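Notebook, end-of-line test area, April

09:40. Hurorent wants the plug-in step off the manual bench by summer. At the moment a tech mates every cord by hand before the electrical check, and the log stands at over 2000 insertions for last month. Wrist complaints come from the same bench, so the request makes sense. What the techs do with the rest of the shift is still open.

10:15. Went through the task list with Areeba Rajput. We kept three items for the first round: plug into strip, plug out of strip, cord moved clear of the next outlet. The Mertens cell handles rigid parts fine. Cords are the problem - they pull the plug off axis in the last few millimeters and the cell faults.

Demonstrations are being done with hand-held grippers, marker cubes on the handles, on the white table. Long power strip laid diagonally, cords left as they fall. 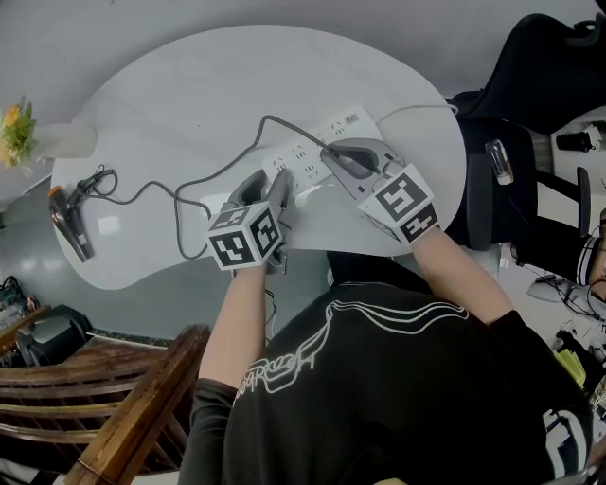

Who clears the faults once the cell runs on its own?
The bench techs, on the same shift, with one of them named as cell lead. Maintenance only gets called if a fault repeats after a reset. This needs to go into the job description before the trial, and the pay grade with it.

11:30. Count so far: 538 demonstrations accepted, 31 rejected. Most rejects are tracking dropouts when one cube turned away from view. A few are regrips in the middle of an insertion. I would keep the regrips under a separate label. The techs do the same thing on the bench and the cell will have to learn it at some point.

13:10. Talked to second shift. Main points, unsorted:
Rotation between bench and cell every two hours, no fixed cell operator.
Reject authority stays with the tech.
Cycle counts per person not to be shown on the Horance display. Agreed, will ask for it to be turned off.

14:45. Tresiten quote for the compliant wrist is in. Lead time too long for the trial, so we start with the stiff one at reduced speed.

To do: relabel regrips, check cube mounting on the left handle, send Areeba the draft rotation plan, ask about training hours for second shift.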